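Plollura Road level crossing collision

The Plollura Road level crossing collision was a railroad accident that took place on the morning of 15 January 2018 at the edge of Hamberg, where Plollura Road crosses the single-track Fairweather branch line. A southbound passenger train struck a delivery truck that had stopped on the crossing. The driver of the truck, Ida Rieger, was seriously injured, and 16 passengers on the train were treated for minor injuries. There were no deaths.

Background

The Fairweather branch leaves the main line at Varkness and runs south through farmland to Hamberg. It was built to carry grain and timber, and regular passenger trains were added later. At the time of the collision the branch had a weekday passenger service in both directions and an occasional freight train.

Plollura Road is a two-lane county road. It meets the railroad at a sharp angle, so that drivers coming from the east have to look back over their left shoulder to see a southbound train. The crossing had flashing lights and a bell but no gates. A line of mature trees stood on the north side of the road, close to the railroad fence. Residents had asked the county to have them cut back, and a work order had been opened but not carried out.

Just west of the tracks, Plollura Road ends at a stop sign at the junction with Mill Street. The distance between the stop sign and the nearest rail was 57 feet. That was enough space for two passenger cars waiting in line, but not for a car and a truck of the size involved in the collision.

The collision

Light snow had fallen overnight and the road surface was wet, with patches of slush along the shoulders. The truck was traveling west toward Hamberg with a load of bakery goods. Rieger stopped before the crossing, saw no train, and followed a passenger car over the tracks. The car then stopped at the Mill Street sign to wait for a gap in traffic, and the truck came to a halt behind it with its rear end still across the rails.

The crossing lights began to flash shortly afterward. Rieger sounded her horn, and the driver of the car pulled forward into Mill Street. The truck started to move, but its rear wheels spun on the slush between the rails and the edge of the pavement. The train's engineer had already applied the emergency brakes after coming out of the curve north of the crossing.
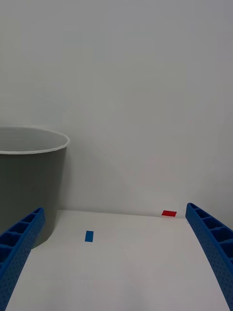
The train was made up of three cars. It struck the truck behind the rear axle, turned it through half a circle and pushed it into the drainage ditch on the south side of the road. The leading car stayed upright, but its front wheels left the rails. The train stopped a short distance beyond the crossing.

Emergency response

The first calls were made by people waiting at the Mill Street junction. Hamberg's fire department arrived from its station on the other side of town, and crews from Varkness followed. Rieger was trapped in the cab by the damaged door and steering column. She was freed with hydraulic cutting tools and taken to a hospital with a broken pelvis and several broken ribs.

Passengers were led off through the rear car and walked along the track to Mill Street, where a school bus was used as a shelter until replacement transportation arrived. Most of the injuries on board were bruises and cuts from people being thrown against seat backs. One passenger was kept in the hospital overnight with a concussion.

Plollura Road remained closed until the next morning. Train service on the branch was suspended for 2 days while the leading car was lifted back onto the rails and damaged track was replaced.

Investigation

The investigation looked at the train, the truck, the warning equipment and the layout of the road. The train's data recorder showed that it had been traveling below the speed limit for the line and that the horn had been sounded on the approach. The lights and bell were tested and found to be working, and the length of warning they gave met the rules in force.

The final report was published in December of the same year. It gave the immediate cause as the truck entering the crossing before there was room for it on the far side. It named three contributing factors — the short distance to the stop sign, the slush on the crossing surface, and the trees that limited the view to the north. The report noted that Rieger had driven the route only a few times before and that no sign warned drivers of the limited space beyond the tracks.

No criminal charges were filed. Rieger received a citation for stopping on a railroad crossing, which was later dismissed by the county court.

Changes to the crossing

The trees on the north side were removed in the spring after the collision. The county put up signs on the eastern approach warning of the short storage space, and painted a stop line farther back from the rails. Gates were installed the following year, with part of the cost paid by the railroad.

The stop sign at Mill Street was replaced with a traffic signal linked to the crossing equipment. When a train approaches, the signal turns green for Plollura Road so that waiting vehicles can clear the tracks before the gates come down. A proposal to move the road north and have it meet the railroad at a right angle was studied — the county bought one of the parcels of land needed — but the work has not been funded.

See also

Fairweather branch line
Hamberg station
Transportation in Varkness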